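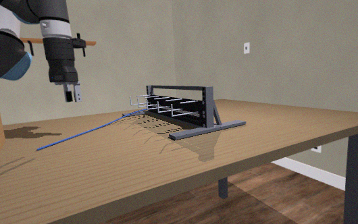

Un cable azul, la nueva prueba de fuego para los robots de taller

Doblar toallas ya casi aburre. Lo que tiene enganchado al equipo de Plandik desde agosto es algo que cualquiera hace sin mirar: colocar un cable en su soporte. Y qué difícil es — quien haya ordenado el armario de un router lo sabe. 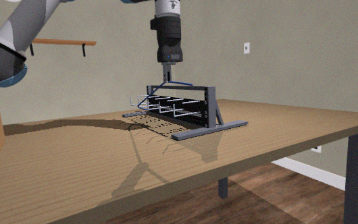
El cable azul, entre los dedos de la pinza en la simulación de Plandik.

La prueba, bautizada Jenis, se ejecuta entera en simulación. En la última tanda, de 800 intentos, el programa completó el 84 % con el cable recto, ¡una barbaridad para una pieza que se dobla por donde quiere! Con el cable enredado de salida, en cambio, la cifra se queda en el 30 %.

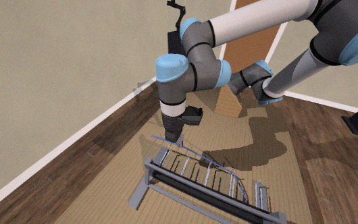

«Una caja siempre tiene la misma forma; un cable, nunca», resume Afaf Rizk, responsable del proyecto, que ya prepara el salto a un banco real en la nave de Gounder. Allí se verá si el método aguanta la luz mala, el polvo y las prisas de un turno normal. ¿Y en casa, detrás del televisor? Rizk se ríe y pide paciencia, pero no dice que no.

Comentarios

marisol_v: Que venga a mi escritorio, que lo tiene entretenido.

Tonet: En mi taller un aprendiz lo hace en 30 segundos. ¿Cuánto tarda el robot?

R. Cuesta: Muy buen resultado, aunque hasta que no salga del simulador no me lo creo.

Última actualización: sábado, 18:40

Contacto | © Jurkix | Volver arriba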